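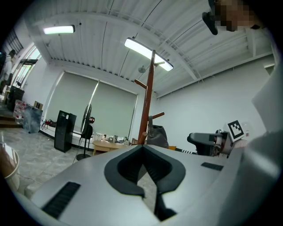 25/09/2019 -- Plorneo, tracking and replay

Very good day on the pose side! The new tag detector (the one I've been calling Plilter, for want of anything better) is merged and running against the hand-held gripper logs. I pushed 3,409 frames through it this morning and it lost the marker in 434 of them. The old build in June dropped whole stretches on the same kind of motion, so I'm really chuffed.

Most of the losses fall into two groups:

- tag tilted steeply to the camera, corners smeared into two or three pixels
- bright windows behind, exposure hunting, white border of the tag bleeding into the background

The second one I can fix in software, I think. Locking the exposure for the first 30 frames and then letting it drift slowly already helps a lot. Tried it with the blinds down as well and the corner jitter shrank nicely, though glare off the floor still fools the visual odometry now and then -- it finds lovely strong features in the reflections of the ceiling lights and they slide about as you walk. Masking the lower third is crude. Better idea: reject any track that disagrees with the gyro for more than 17 frames running. Half written, on branch `kalavport-reject`.

Also masked out the gripper body itself. It never moves relative to the camera, so the odometry was happily voting for "we are standing still". One static polygon, five lines of code, and the drift on the long loop came right down. Should have done it months ago!!

Barbier (the replay planner) takes the new poses without complaint. Wrist flips are still there near the end of reach, so the IK seed needs carrying over from the previous waypoint.

Next:

- [ ] finish gyro check, rerun the full set
- [ ] seed carry-over in Barbier
- [ ] write timestamps in one clock only, please, whoever touches the logger next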